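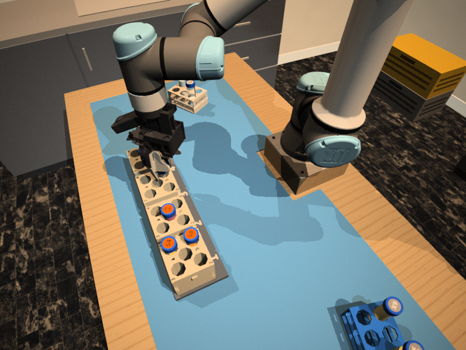
Try it with the long rack before you touch anything else, was Mesfin Belay's advice when I asked around about Kasten, and make the first placement a bad one on purpose so you learn what a miss looks like.

I took that advice, and I've been having a great time ever since! Kasten is a practice bench for lab automation that runs entirely on your computer. You get two arms, a table, a handful of tube racks and a script window, and you can rehearse a tube transfer as many times as you like before you go near the real bench. I've had it going since September, mostly after 9 at night (my own fault, I keep wanting one more run).

Kasten gallery: tube transfer, two-arm bench

The gripper's fingers are just above one of the hexagonal openings in the beige rack, and three tubes with blue caps and orange labels already have places farther down. The second arm stands on its brown pedestal to the right.

I love working at this height. Nudge the target a little, run it again, and compare. The starter set comes with 30 short exercises, and the rack ones are by far my favorites, especially once you start turning the rack at an angle to the table and have to fix every position in your script.

Things I'd tell a friend: the shadows are worth leaving on, even if your laptop fan complains, and the undo key goes back only 2 steps, so save often. Loading a bench was slow on my old machine. The manual is good on grippers and pretty thin on racks, though Teodora Kos has shared a set of rack notes that I keep open next to it.

Batch mode lets you queue up to 2000 runs with small random shifts in the rack position. My longest queue so far was a lot shorter than that, and I still came back in the morning grinning at the log. Next up is getting both arms to share one rack without bumping elbows.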